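Red lentil and spinach dal, pressure cooker

Quick one today, kids need collecting. This is the dal I make most Thursdays, one pot, no onion chopping if you can't face it. My friend Azucena asked for the recipe twice so here it is properly written down.

Feeds four, or two with lunch for the next day.

What you need

Red split lentils, one mugful, rinsed
700 ml water
2 big handfuls spinach
1 tin chopped tomatoes
3 cloves garlic, thumb of ginger, both grated
1 tsp cumin seeds, 1 tsp turmeric, half tsp chilli powder
Oil or ghee, salt, half a lemon

Before you start

Rinse the lentils till the water runs nearly clear. Three or four goes. I used to skip this and the foam blocked the valve – big mess, don't.

Soaking not needed for red ones. If you only have chana dal then soak it for an hour and give it longer in the pot.

Step 1. The spices

Saute setting, medium. Spoon of oil in. Cumin seeds first, wait for the crackle, then garlic and ginger. Thirty seconds, keep stirring. Turmeric and chilli in last becuase they burn fast.

Step 2. Tomatoes and lentils

Tip in the tomatoes and scrape the bottom well. Anything stuck will set off the burn warning. Then lentils, water, a good teaspoon of salt. Stir once and put the lid on.

Lay the table while it comes up to pressure. Rice on now too, if you're having rice. 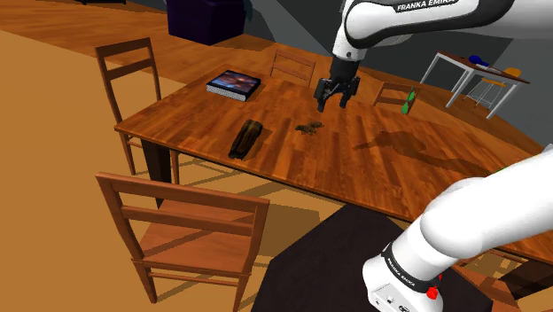
Step 3. Pressure

High, 12 minutes. My pot is an old one and a bit slow, newer ones might want ten. Let it sit five minutes after the beep and then release the rest. Tea towel over your hand, steam is fierce.

Step 4. Finish

Lid off. It'll look too thin – leave it, it thickens as it stands. Spinach in, stir till wilted. Squeeze of lemon. Taste for salt, it nearly always wants more.

Extras

Coconut milk instead of some of the water is lovely. Aaliyah puts a spoon of peanut butter in hers, I wasn't sure but its good.

Keeps three days in the fridge. Freezes fine without the spinach. Add a splash of water when you reheat, it goes solid.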